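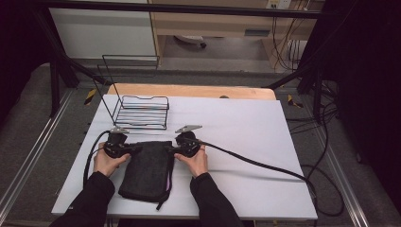
Las dos pinzas de mano con la funda negra, delante de la rejilla de alambre.

Llevaba desde diciembre queriendo contaros en qué ando metida con Folness, y entre unas cosas y otras se me ha echado encima el verano (perdón a quienes me escribisteis preguntando, ¡que no me olvido!). Folness es nuestro pequeño proyecto sobre manipulación de telas con dos brazos, y la idea de partida es sencilla: en vez de teleoperar el robot, una persona coge las pinzas con sus propias manos, hace la tarea y de ahí aprende la política.

La rejilla negra la elegimos un poco por cabezonería. Las varillas finas se pierden contra cualquier fondo oscuro, y por eso trabajamos casi siempre sobre blanco, aunque luego las sombras de las varillas también confunden lo suyo al modelo.

Grabamos 425 demostraciones con telas y fundas distintas. Después las limpiamos con Vistex, que es como llamamos al filtro que escribimos en primavera, y descartó 47, casi todas por tirones bruscos en la trayectoria de una de las dos manos. Me dolió un poquito, porque varias eran mías.

Lo bonito vino al comparar. Con el mismo entrenamiento, quitar esas 47 nos dio 5 puntos más de acierto al colocar la tela, y a mí me parece muchísimo para un cambio tan tonto. Eso sí, son 20 intentos por tela, así que lo cuento con la boca pequeña hasta que repitamos la tanda entera.

La toalla gris oscuro sigue siendo mi favorita y también mi pesadilla: es gordita, hace un pliegue enorme entre las dos pinzas y tapa media vista justo cuando más falta hace ver la rejilla.
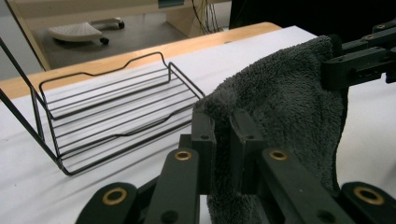 Lo que queda por hacer

Repetir las pruebas y mirar con calma si Vistex no estará tirando demostraciones lentas pero buenas, que es la duda que me ronda.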